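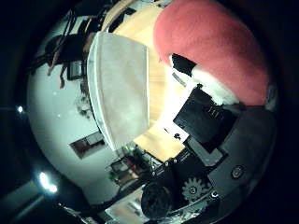 Home Forums Perception Control Tooling Search Log in

Wrist fisheye: undistort before the feature tracker, or track on the raw image?

Tarık Kırmızıgül
14 Jun 2019
Two wrist cameras, one per arm, both with full-circle fisheye lenses. Pipeline is Dullitetti for capture and sync, then our own tracker, then the pose filter. The tracker currently runs on a rectified image. Rectification throws away most of the outer ring, and the outer ring is where the walls and shelving are, so the filter ends up leaning on whatever lies on the table. When the arm gets low over the wood there is almost nothing to hold on to and the pose drifts.

Yesterday's log: 200 features requested, 17 surviving once the wrist rotated. The glare on the tabletop also produces corners that slide with the camera, and the outlier test passes some of them.

I would like to track on the raw image and only unproject the points. Has anyone done this without rewriting the whole front end?

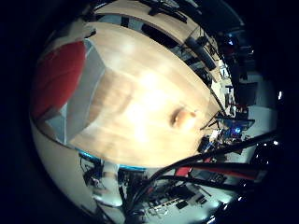
slackline: Yes. Track raw, unproject each point to a bearing vector, and make the filter residual angular. The patch tracker does not care about the lens model as long as motion between images is small. What breaks is large rotation near the rim, where a patch changes shape quickly. Warp the patch with the predicted rotation from the joint encoders and it holds up.

m_orrin: I disagree with doing this first. If the extrinsics are off by even a small angle, the predicted warp is wrong and you will blame the tracker. Redo the hand-eye calibration. We lost most of October to exactly this on the Fledville cell.

Tarık Kırmızıgül: Hand-eye was redone after the last gripper swap. Reprojection is fine in the middle and poor toward the rim, which I read as a lens model problem.
Masking is the other open item. One static mask covers the black border and the gripper housing. A static mask does nothing for people working beside the arm, and features on a sleeve are excellent features right up to the moment the sleeve moves.

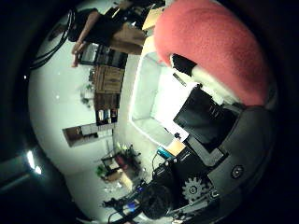 gantry9: Do not write a person detector for that. Use the encoder prediction as the prior and gate each track on its own history. A track that disagrees with the predicted bearing for 2 consecutive updates gets dropped and its cell is blocked for a while. Fabric that gets bumped falls out the same way.

m_orrin: That gate also drops good tracks when the encoder timestamps are late. Ask me how I know. Check the offset first; ours was 42 ms on Potgieter firmware and the gate rejected half the room.

gantry9: Then estimate the offset online. Wandurthorpe has a state for it already and it converges during any brisk wrist motion.

m_orrin: Converges, yes. To the wrong value if the only motion is slow.

Tarık Kırmızıgül: Offset is not estimated at all at the moment, it is a constant in the config. I will add the state. The remaining trouble is the cable bundle. It crosses the lower right of the view, it is glossy, and it shifts with the joints, so a fixed mask is either too small or eats the floor.
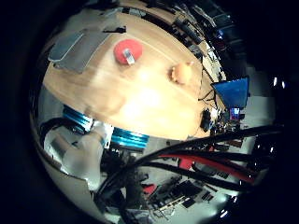 slackline: Make the mask a function of the last three joint angles. Record a sweep, label a coarse set of poses by hand, interpolate the outline and dilate it. Cables do not repeat exactly, so be generous with the dilation. The history gate picks up what leaks through.

Tarık Kırmızıgül: Trying it in this order: time offset state, raw tracking with angular residual, pose-dependent mask. Rim calibration after that, with the target held much closer to the lens. Will post drift numbers for the same trajectory before and after each step.

m_orrin: Rim calibration should still be first.

Contact | Terms | Copyright forum members | Back to top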